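Dalline Opens Shared Work Tables to Local Residents

STANENO, Tue 10 January — Dalline today announced the opening of its shared work tables at 146 Rodrigues Street, a ground-floor room where residents may work, study or meet without charge. The tables are available to anyone holding a Staneno resident card, and no booking is required for stays of up to 4 hours.

The program follows a survey of 2,536 households carried out last May. Respondents asked most often for a plain place to sit with a drink, a phone and their papers, outside the home and close to public transit.

"People do not arrive with a laptop and nothing else," said Folasade Etim, director of community programs at Dalline. "They bring their drinks, their notebooks and whatever they picked up on the way. We wanted tables that leave room for all of it."
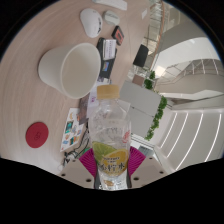
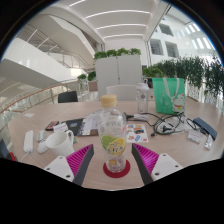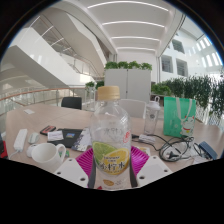 Drinks with a cap or lid are permitted at every table. Hot meals are not. Users are asked to clear their places before leaving, and items left behind will be kept at the front desk for 2 weeks.

Furniture for the room was supplied by Culludix under a lease agreement signed last year. The agreement covers repair and replacement of the tables — including refinishing of worn surfaces — for its full term.

"A shared table has to stand up to daily use by a great many people," said Florian Baudry, head of contracts at Culludix. "We are pleased to support Dalline in this work."

The room is open Monday through Saturday. Groups wishing to reserve a table for a longer period should apply in writing to the Dalline front office.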